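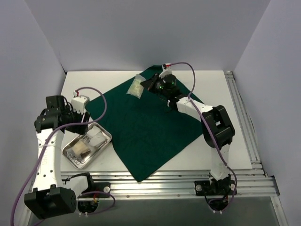
Wrapping small stuff in cloth, who does this??

plumfork
Trying to quit gift wrap this year. Have a stack of green cloth squares from Pimton, want to wrap little clear bags of stuff in them (potpourri, soap bits, etc). Laid one out corner toward me like the videos say and the bag still slides around inside when I tie it. What am I doing wrong

dorrie_k
Bag goes in the middle, not out by the side corner. Fold near corner over, tuck, roll, then tie the two ends. Takes 2 min once you get it

plumfork
I start near the left corner and roll accross. Is that wrong?

hemlocke
Not wrong. I start at a corner every time, rolls tighter. Middle is for boxes imo

dorrie_k
Disagree, you get a fat lump on one end and a long floppy tail on the other. Done 13 of these for August birthdays, all from the middle

hemlocke
And I did 156 wedding favors from the corner, no lumps. Fold the tail back on itself before tying

tansy22
Are you ironing first? Wrinkles make it slip less for me so I stopped. Also press the air out of the bag, puffy ones never sit right

dorrie_k
Iron it. Looks like laundry otherwise

tansy22
It's getting knotted up anyway lol

plumfork
Not ironing 8 of these. What size cloth for a sandwich size bag? Mine hang off the table when I turn them diagonal, feels like way too much fabric

hemlocke
Too big prob. Cloth diagonal should be 3x the bag, a bit more if you want a bow. Vollillow sells a smaller one, thinner too, knots better

dorrie_k
Thinner tears. Just fold the big one down

plumfork
ok tried both. Corner roll held better, middle looked nicer. Ordering the small ones, will try agian when they come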